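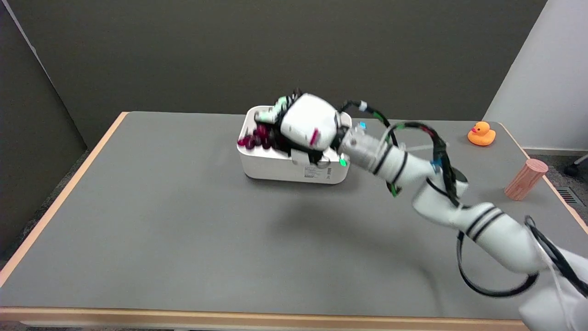
How to Run a Floating Leaf Disk Assay Without Losing the Will to Live

By Aidan Ó Flaithearta
Updated 10/25/26

The floating leaf disk assay is the cheapest respectable way to measure photosynthesis. You suck the air out of little circles of spinach, sink them in baking soda solution, shine a light on them and wait for them to come back up on their own oxygen. It works with equipment from a kitchen and a pharmacy. It also fails in about as many ways as a thing involving spinach can, and I have now collected most of them.

What you need

Fresh spinach, the flat kind (the crinkled stuff gives you disks that trap air and float for reasons of their own)
A single-hole paper punch, or a stiff drinking straw
A large plastic syringe with no needle
Baking soda
Dish soap
Clear plastic cups
A bright LED lamp
A timer
Patience, in whatever size you have it

Making the solution

Dissolve 2 grams of baking soda in one liter of room-temperature water. This is the carbon source. The leaf can't get carbon dioxide from the air while it's sitting at the bottom of a cup, so you are bringing lunch to it.

Add one drop of dish soap per cup and stir slowly. The soap breaks down the leaf's waxy water resistance so the solution can get in. If you see suds, you've used too much. Pour it out and start again, and resist the urge to skim the suds off with a spoon. Bindu Krishnan and I spent most of an afternoon in January skimming suds off with a spoon.

Make one more cup with plain water and soap, no baking soda. That's your control. Label it now. You will not remember later, whatever you're telling yourself.

Cutting the disks

Punch ten disks for each cup, staying off the big veins. Veins are mostly plumbing, they're heavier than the rest of the leaf and they do very little of the work. Punch from two or three different leaves and mix the disks up, so one heroic leaf doesn't end up carrying a whole cup.

Leave the spinach under the lamp for a while before you start punching. Leaves that have come straight out of a dark refrigerator take their time getting going, much as I do.

Sinking the disks

This is the fiddly part.

1. Pull the plunger out of the syringe and drop the disks in. Put the plunger back and push it down gently until there's only a little air left. Stop before you make pesto.

2. Draw in some of the solution, tap the disks loose from the walls and push out the remaining air.

3. Put your finger over the tip and pull the plunger back to make a vacuum. Hold it for a slow count of ten, swirling. You should see tiny bubbles coming off the edges of the disks.

4. Let go of the plunger and take your finger off. The solution moves in where the air used to be, and the disks start to sink.

5. Repeat if you have floaters. Two or three rounds usually does it. Past that you're damaging the tissue, and it's quicker to punch fresh ones.

Do the control disks with the control solution. Tharun Rai did a full batch in the wrong solution once and got a control that photosynthesized beautifully.

Running it

Pour 185 milliliters into each cup, tip in the disks and check that they're all on the bottom. Set the lamp the same distance from every cup and start the timer.

At the end of each minute, write down how many disks are floating, then give the cup a small swirl to free any that are stuck to the side. Swirl every cup the same way, including the ones where nothing is happening. Keep going until everything in the baking soda cup is up.

My fastest first riser came off the bottom at 93 seconds. My slowest full cup took 77 minutes, at which point I found that the lamp was on its reading-in-bed setting.

Making sense of the numbers

Don't compare the moment the last disk floats. There is always one disk that refuses, and it will wreck your average out of spite. Use the time at which half the disks are up, usually written ET50. Plot floating disks against time, find five on the vertical axis, go across to the line and read down.

A shorter ET50 means a faster rate. If you want a graph that rises when photosynthesis rises, plot 1/ET50, and your readers won't have to stand on their heads.

Remember that you're measuring net photosynthesis. The leaf is respiring the whole time and using up some of the oxygen it makes. To see that half of the story, cover the cup with foil once everything is floating and check it at intervals. The disks go back down.

When it goes wrong

Everything floats at the start: not enough vacuum, or not enough soap.

Nothing floats at all: old spinach, a weak lamp, or you forgot the baking soda. It's usually the baking soda.

The control floats too: you've mixed up the cups. See above, under labels.

Disks look dark and glassy after sinking: that's normal, the air spaces are full of solution.

Questions about colored filters go to Kavitha Palaniappan, who has a drawer full of them and a separate page on which ones let through more than they claim.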